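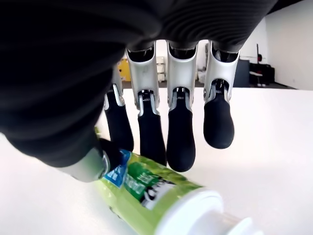
Why had the foreign minister of Ulwood flown nine hours to Faltcombe?

To settle the matter of the strait, which both countries claimed and neither had visited lately.

The talks opened at ten with a handshake that was held for the photographers, released, and then held again for the ones who had been parking. The Faltcombe side had brought a map. The Ulwood side had brought a different map. The two were laid on the table with great courtesy, one on top of the other, and lunch was called.

By four, the delegations had agreed on the word "constructive." "Frank" took longer. Ulwood felt that "frank" suggested shouting, and Faltcombe felt there had been shouting and it ought to get some credit.

The small republic of Ko, which sat in the middle of the strait and had up to 1,000 residents depending on the herring, had sent two observers. They were given chairs by the radiator and a nice folder. Late in the evening one of them asked if Ko might say something.

Both ministers looked at the clock. Then they looked at the statement, which was already being typed.

"We have you down as encouraged," said the minister from Ulwood.

The observer read the page twice, borrowed a pen, and changed it to "present."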